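Workshop notebook, August 9, 2026

Back on the sourdough crackers. I know, I know, I said in February that I was done with them, but the Ruddock rye came in and I couldn't leave the bag sitting there. It's a darker flour than the one I was using and it smells like a barn in a good way.

Starter first. Tatia (the old jar, the one that came with the name on it) was sluggish this morning so I gave her a feed with warm water and left her by the window. She doubled by lunch. The new jar, Wurby, did nothing at all, and I'm giving it two more days before it goes down the sink.

Dough for batch one: 400 g discard, 69 g butter, salt, a good pinch of caraway. I meant to do 70 g of butter and the scale stuck at 69 and I thought fine, that's the recipe now! Added rye by feel until it stopped gluing itself to my fingers, which took more than I expected, and I should have weighed the bag before and after. Yae, if you're reading this, please write your flour down, I clearly can't be trusted to.
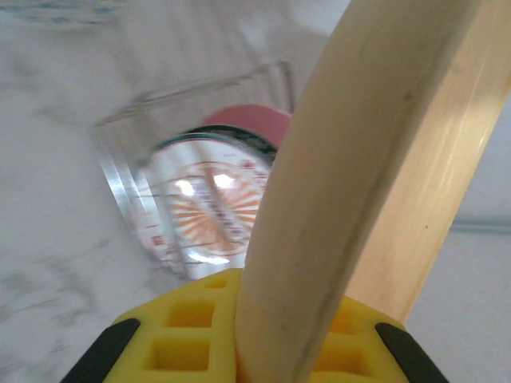
Rested it in the fridge for 40 minutes. Last time I skipped the rest and the sheets sprang back like a rubber band every time I rolled them, so they came out thick in the middle and burnt at the edges. Much calmer today. I rolled between two pieces of parchment, peeled the top one off, docked it with a fork and scored it with the pizza wheel. The scoring still drifts. I start out with squares and by the far side they're all little trapezoids (Yae Nomura calls them "rustic," which is kind of her).

First tray got 25 minutes and it was too long. The outside row went bitter and the caraway tasted scorched. Second tray I pulled early, when the middle still had a bit of bend in it, then switched the oven off and slid the tray back in with the door cracked open. So much better! Proper snap all the way across, and the rye comes through sweet at the end. 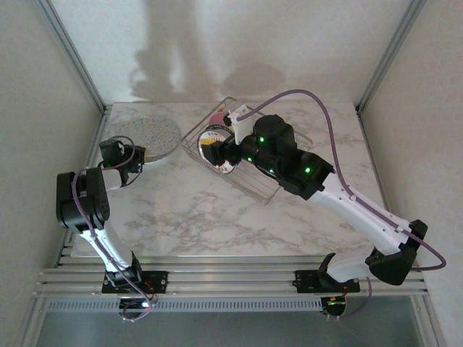
Batch two was the cheese one and I'm less sure. I used the end of the Bumeo, which is salty enough on its own, and then I salted the top out of habit. Edible with something bland on it. It also leaks fat onto the parchment and the bottoms fry a little, and I sort of like that? Yae didn't.

Next time:
- no salt on top if there's cheese in the dough
- turn the tray halfway, the back left of the oven is still running hot
- crush the caraway, whole seeds pop off when I score
- try half rye and half plain, rolled thinner

Storage: half in the tin, half in the jar with the clip lid. I'll taste both at the end of the week and write it in here.

3 comments · 12 shares

Yae N.: I did write my flour down, it's on the back page. And I stand by rustic.

crumbtray: Does the oven-off trick work with plain discard crackers too? Mine always go soft by the next day.

Pilar: Don't dump Wurby yet, mine sulked for almost a week and then took off.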